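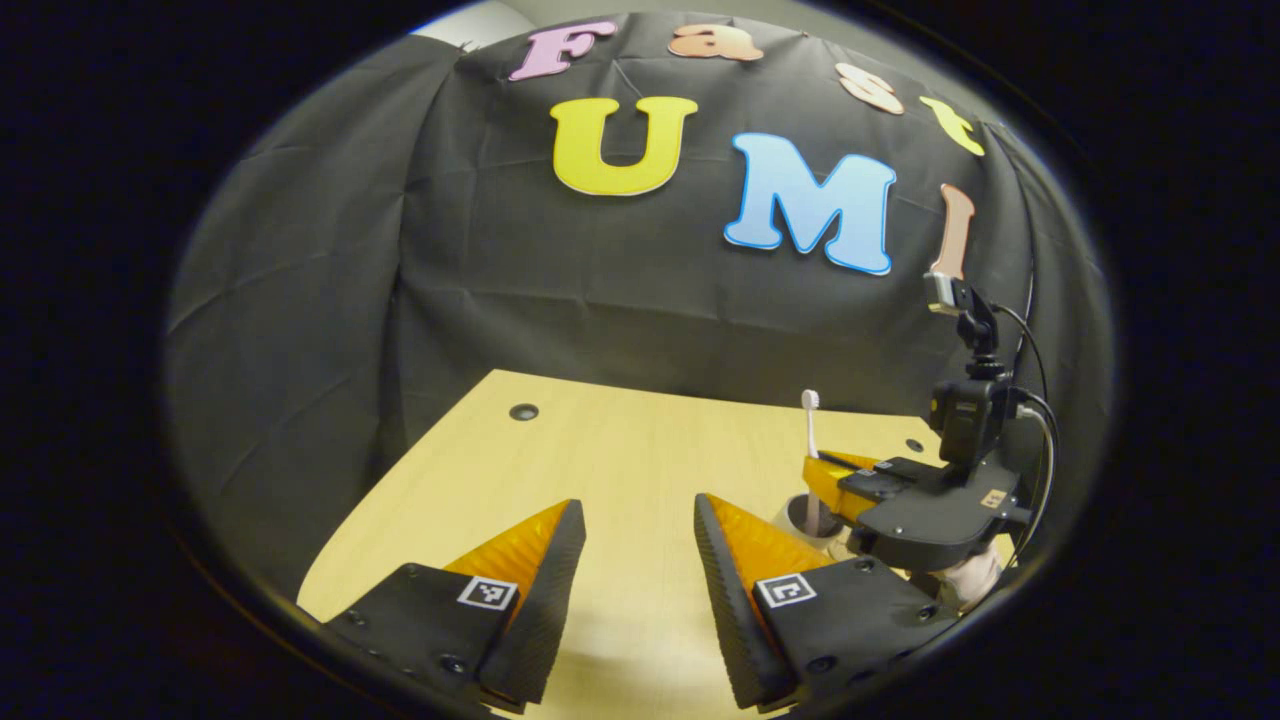 Every spring somebody tells me the home robot is two years off, and every spring I am still the one wiping down the sink. Faith Mfaume, who edits the Gevcombe trade letter, sent me to see how the teaching side works, and I went in a poor mood. Much of it comes down to small jobs done by hand with a gripper, over and over, for software to learn from. A toothbrush standing in a white cup on a bare stretch of wood is about as tidy as a bathroom chore gets. Mine shares its cup with a razor, a comb and something sticky.

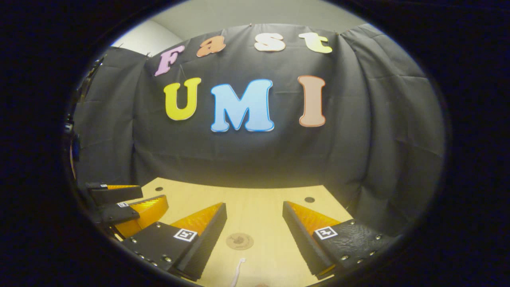 The Holtden people talk about 200 repeats of a task as a decent start. Fine. My nephew needed nine, and he was four. Pralano, which packs gift boxes, gave an arm a 25-day trial on its line last September and then put two people back on the bench - the ribbon beat it. I would like to be wrong. Show me one machine that clears a strange kitchen after supper, with the lights low and the dog underfoot, and I'll write the correction myself. Until then I'm keeping my sponge.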